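Section 6. Replacing memory modules in a desktop tower

Applies to the Dell towers covered by the Stirkar Bench Service Guide. Read Section 2 (Power and Static) before starting. If the processor is being changed on the same visit, do the memory first and then go on to Section 7.

6.1 What you need

Replacement modules, still in their antistatic trays
Wrist strap and ground lead
Soft brush, dry
Firo parts tray or any shallow tray with a lid
Service record sheet, form 601

6.2 Preparing the case

1. Shut down the computer and unplug the power cord. Press the power button once and hold it for a few seconds to drain what is left in the power supply.

2. Disconnect everything from the rear panel.

3. Lay the tower on its side on the bench with the removable panel facing up. Remove the panel and store it upright, away from the work area.

4. Clip your ground lead to bare metal on the case. Do not clip it to a drive rail. The rails are plastic and will not ground you.

5. Find the memory slots. On this board they are next to the processor socket, on the opposite side from the graphics card. With the case turned so that the power supply is nearest you, the slots are at the far side of the board and the hard drive is at your lower right.
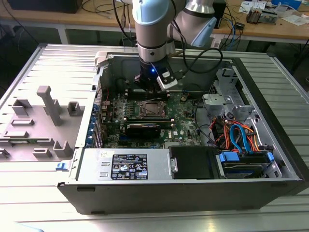

Figure 6-1. Tower on its side, panel removed. Power supply along the bottom, drive with blue rails at lower right.

Note: The graphics card does not have to come out for this job. Leave it in its slot unless the work order says otherwise.

Note: The drive cables run between the board and the hard drive. If they are in your way, move the whole bundle aside by hand. Do not unplug single cables to make room. If one comes off by accident, write down which connector it came from before you plug it back in.

6.3 Removing the old modules

6. Press the retaining clips at the ends of the slot outward until the module lifts. Some boards have a clip at one end only.

7. Hold the module by its short edges and pull it straight up. Do not rock it along its length.

8. Put the module in the tray and mark the slot number on form 601. Repeat for the other modules.

9. Brush loose dust away from the slots, working toward the outside of the case. Do not use canned air with the case on its side.

CAUTION: When the processor socket is empty, its contacts are exposed. Do not brush, touch or rest anything on it. A dropped screw or clip can bend contacts, and a board with bent contacts has to be replaced. Keep loose parts on the far side of the bench while the socket is open.
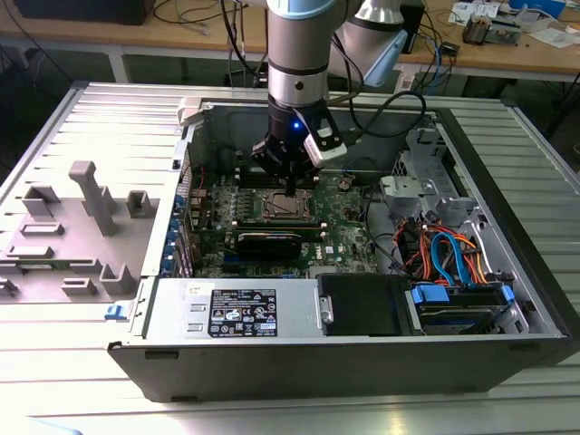 Figure 6-2. Working position over the memory slots, directly above the open processor socket.

6.4 Fitting the new modules

10. Check the label on each new module against the work order. Kits shipped from the Dridulham depot before May may carry the older Akpalu label, part code ending in 135. These are the same modules and can be used.

11. Make sure the clips are fully open.

12. Line up the notch in the module with the key in the slot. If they do not match, turn the module end for end. If they still do not match, it is the wrong type. Stop and return it.

13. Press down evenly on both ends until the clips close. Do not close the clips by hand to pull the module in.

14. Look along the row from the side. Fitted modules should sit level.

6.5 Closing up and testing

15. Refit the processor and cooler if they were removed (Section 7). Never apply power with the socket empty.

16. Check that no cable lies across a fan. Remove the ground lead, refit the panel and stand the tower up.

17. Connect power, keyboard and display, and start the computer. Open the setup screen and compare the installed memory with the work order. A single 4 GB module may be listed as 4096 MB or, on some screens, rounded to 4000.

18. Run the memory test until it reads 100 percent. Write the result on form 601.

If the computer beeps and does not start, unplug it and go back to step 11. For other faults, see Section 9.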